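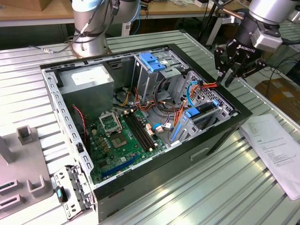 The Second Life of the Office Tower

When an organization retires a desktop computer, the machine usually leaves the building faster than the paperwork does. It is unplugged, stacked on a cart and sent to storage, where it may remain for years. The Trandel Reuse Center was established to shorten that wait. Its workshop received 936 desktop towers in the year ending in August, most of them from schools and municipal offices, and each was opened, inspected and sorted by component.

The center's approach is conservative. Towers are laid on their sides, and the side panel is taken off before any decision is made about the machine's future. A case that looks tired on the outside may hold a sound power supply and a usable board. The reverse is also common.

Teemu Heinonen, who directs the workshop, asks his staff to read the interior before touching it. "The cables tell you how the last person worked," he said. "If the wiring has been forced, I expect to find something else that has been forced."

Drives come first in the center's order of work. Many office towers of this type were designed for service without a screwdriver, and their drives sit in plastic carriers, often blue, that slide into a metal cage. The design has aged well. A carrier with both sides intact can be returned to use with a different drive, and Trandel keeps a supply of them for its partner, the Väisänen Library Network, which maintains a large number of older machines.

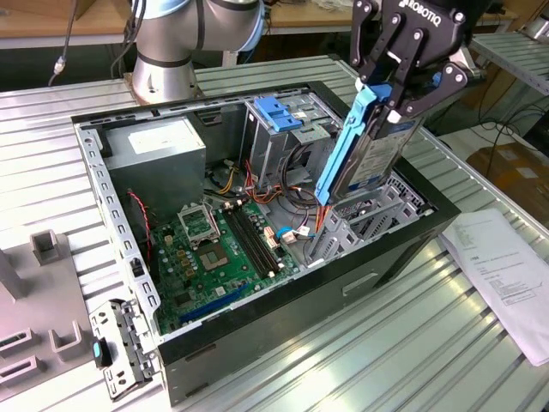
What Happens to the Data

No drive is passed on until it has been recorded and erased. Each one is entered in a register known as Lunix, which links the drive to the donor and to the erasure report. Drives that fail erasure are physically destroyed, and the donor receives a written statement to that effect. Under the center's policy, these statements are kept for nine years.

Attention then moves to the board. Memory modules are removed in pairs where possible and stored in antistatic sleeves. Processors are released only after the retention frame has been raised, and they are lifted straight up. On many boards the contacts remain in the socket once the processor is out, and a single bent contact can make an otherwise healthy board unreliable. For that reason the center does not leave a socket uncovered overnight.
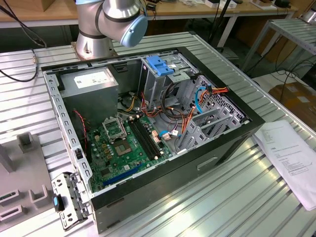 Is it worth keeping a board that has no processor or memory?

In many cases it is, provided the socket is clean and the capacitors show no swelling. Such boards are matched with parts from other towers of the same model.

Power supplies are treated with more caution. They are tested under load and are never opened at the center. A unit that does not pass goes to Brestik, the contractor that handles metal and electrical recycling for the district. About 5 percent of the supplies received last year were sent on for this reason.

The smaller pieces take the most patience. Latches, release tabs, front bezels and drive carriers are easily mislaid, and replacements for older cases can be difficult to find. A tower with a missing latch may work perfectly well and still be refused by a school that needs its equipment to close properly.

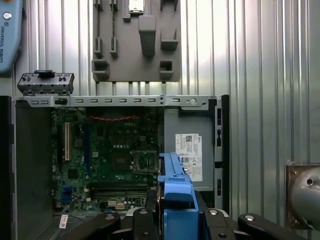 The center therefore sorts plastic parts by case model and keeps them in labeled drawers next to the fasteners. The drawers were reorganized last year, and two further cabinets have been ordered for the models that arrive most often.

Reassembly follows the reverse order, with cables routed clear of the fan and the drive cage before the side panel goes back on. The finished tower runs overnight and is wiped down in the morning. A printed sheet listing its parts is placed inside the carton for whoever opens the machine next.

Organizations wishing to donate equipment should contact the Trandel Reuse Center before delivery. Monitors and printers are not accepted.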